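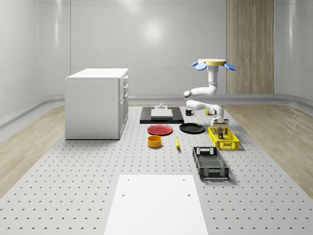

Setting Out the Kitchen Table for Recorded Examples

The following tips are issued to staff preparing simulated kitchen layouts for the Wovetti example set. They apply to every layout in which the arm moves dishes, food items or crates. Questions should be sent to Mebrat Negussie.

1. Decide on the task before placing anything. "Put the banana in the bowl" and "move the red plate to the mat" call for different spacing, and a layout made for one seldom serves the other.

2. Keep the plates side by side with a clear gap between the rims. Fingers that close on two rims at once produce an example that must be discarded.

3. Vary the banana. Turn it and shift it between runs - a banana that always lies at the same slant teaches the system one slant only.

4. Place some items where the forearm will pass in front of them. A cup that is partly hidden is a fair test and should not be moved for convenience. Mugs should be turned so that the handle points a different way in each group of 50 runs.

5. Use crates of more than one color and length. When the gripper is to reach down into a crate, record entries near the back edge as well as the middle. Entries at the middle are easy to collect and are already well represented.

6. Leave the cabinet, the mat and the white board where they are for a full group of runs. Move them between groups, and write down the change in the layout log.

7. Keep failed grasps in a separate folder. Label each one with the item and the stage at which the run stopped.

8. Review the first 28 runs of any new layout at normal speed before continuing. Faults in item size or weight generally show themselves by then.

The set now holds 3,123 accepted examples, of which 70 involve a crate. Further crate layouts are requested through the end of January. Bowls may be omitted from these if space is short.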